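About Akitz Lock & Key Workshop 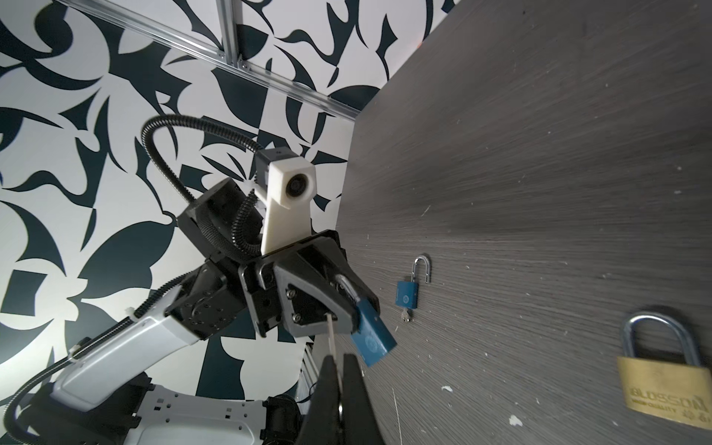
Kelly Tavares
Owner and lead instructor

Akitz is a small shop and teaching room for padlocks, door locks and keys. We repair and rekey locks for homes, storage units and small businesses, and we run classes for people who want to learn how locks work and look after their own. The repair counter is at the front of the building and the classroom is behind it.

How we started

I learned the trade at Overgaard, a hardware store where I worked the key counter for 11 years. Most of what came across that counter was padlocks. People brought in locks with lost keys, locks with keys broken off inside and locks that had sat on a gate through too many winters. Store policy was to sell them a new one. A good number of those locks only needed to be cleaned and given a new key, and I started doing that work at home in the evenings.

When Overgaard closed its key counter I bought the two key machines and the blank rack, and rented the front half of our current building. The classroom came later, after customers kept asking to watch. The first class had four students and ran long every week. We still use the outline from it, with corrections.

What we do at the counter

We cut keys while you wait, for most house locks and padlocks. We rekey padlocks that are built to be rekeyed, and we will tell you if yours isn't. We can key a group of padlocks alike, so that one key opens the gate, the shed and the trailer. We also clean and free up stiff locks, fit door hardware and open locks for people who have lost the key and can show that the lock is theirs.

We ask for identification and some proof of ownership before we open anything. A receipt, a rental agreement or a letter from the property manager will do. If you have none of these, call first and we will talk it over. We don't open car doors and we don't work on safes. Forkum, across the river, does both, and we send people there often.

A padlock with a laminated or solid body can usually be left with us in the morning and picked up the same day. Door locks take longer if we have to order parts. We keep 48 kinds of key blank on the wall and can get most others within the week.

The classes

We teach three courses. Padlocks at Home is a single evening and covers choosing a lock, fitting a hasp, basic cleaning and what to do about a stuck shackle. Pin Tumbler Basics runs for six evenings. Students take a lock apart, name every piece, put it back together and cut a key for it. Keyed Alike is for people who look after buildings, and deals with planning a set of keys and keeping a proper record of them.

Classes have no more than eight students. Everyone gets a tray, a plug follower, tweezers, a pinning mat and a practice lock. The practice locks stay with us, but you keep the key you cut. You don't need experience. You do need decent eyesight or your reading glasses – the springs are very small, and we have crawled around on the floor looking for plenty of them.

Students under 16 are welcome with an adult. We keep a signed enrollment form for each student and ask everyone to agree to the shop rules, which are short: work only on locks you own or locks we hand you, put the pins back in the right compartment, and don't eat at the bench.

A few words on padlocks

We are asked the same things every week, so they may as well be here. The shackle is the curved metal part that opens. The body is the part that holds the mechanism. A lock with a colored body is handy if you have several, because you can tell the shed from the gate at a glance. The color says nothing about how strong the lock is.

Don't put cooking oil in a lock. Use a dry lubricant made for locks, and use only a little. Work the key in and out a few times and wipe it with a cloth each time. If the shackle will not lift, push it down firmly while turning the key, then let go. If the key will not turn at all, stop before it bends and bring both the key and the lock in.

Outdoor padlocks should hang with the keyhole facing down where possible. Open and close them once a month, even if you have no reason to. Most of the seized locks we see each October were shut in spring and left alone.

The lock library

The classroom holds our lock library, which we named Judia after the street the first shop was on. It began as one drawer of locks that customers didn't want back. It now has 2,025 catalogued pieces, among them padlocks, rim locks, mortise locks and a good deal of loose hardware. Each one has a card with the type, the condition, where it came from and whether we have a working key.

Students can borrow from the library during class. Visitors can look through it on any open afternoon, and we are glad to take donations. Please don't clean old locks before you bring them in. We would like to see them as they are.

Visiting us

The counter is open every weekday and on the first Saturday morning of the month. Parking is behind the building, and the rear door has a ramp. Bus 29 stops at the corner.

To sign up for a class, stop by or leave a message with your name, the course you want and a number where we can reach you in the evening. Places are held once the fee is paid. If you have to cancel, let us know a week ahead and we will move you to the next course.

Page last updated 12 March 2021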